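Last updated: May

Did anyone else think the Gorari finale was a cop-out?
May, by Kirsty Rennie

kirstyr
OK I stayed up way too late for this and I need to talk to somebody. Nine episodes of Piret Koppel glaring out of train windows, and then the whole mystery gets solved by a voicemail?? I loved this show! I made my sister watch it! And the last shot is her buying a sandwich. I'm so annoyed I rewatched it at 6 a.m. to see if I'd missed something.

talonfan161
You missed the voicemail in episode 5. Same voice, same background noise. It was all set up, people just weren't listening.

kirstyr
I was listening. I had subtitles on!

mossy_pete
Subtitles on my end said "[muffled speech]" so that's no help to anybody.

I'm with Kirsty, mostly. Koppel was great (when is she ever not) but it felt like they ran out of money once they got to Grenwood. Talon never looked this rushed, and that had the same director.
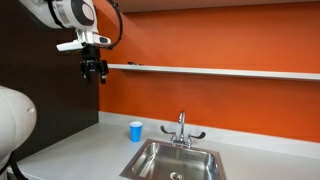 2 min read

grenwoodgirl
Hard disagree, the Grenwood stuff was the best part. I grew up two towns over and they got the diner exactly right, down to the awful pie case. Also did you all see Reet Avotiņš posted her crying selfie from the last night of filming? Mascara everywhere, still holding her prop suitcase. It had 3,815 comments when I looked and half of them were asking where the coat is from.

talonfan161
The coat is Žukauskas. She said so in the replies.

kirstyr
Well now I want the coat and I'm still mad.

mossy_pete
Isn't she with Priit Krūmiņa now? He left a heart under it.

grenwoodgirl
He leaves a heart under everything, he did it on Vija Kivi's dog too. Please let's not do this again, the last dating thread got locked.

mossy_pete
Fair. Back to the sandwich then. What kind was it?

talonfan161
Egg salad. Same as the one her brother orders in the first episode, so it does mean something.

kirstyr
Ugh. OK, that's kind of good. I'm going to watch the first one again tonight, but I'm not taking back what I said about the voicemail.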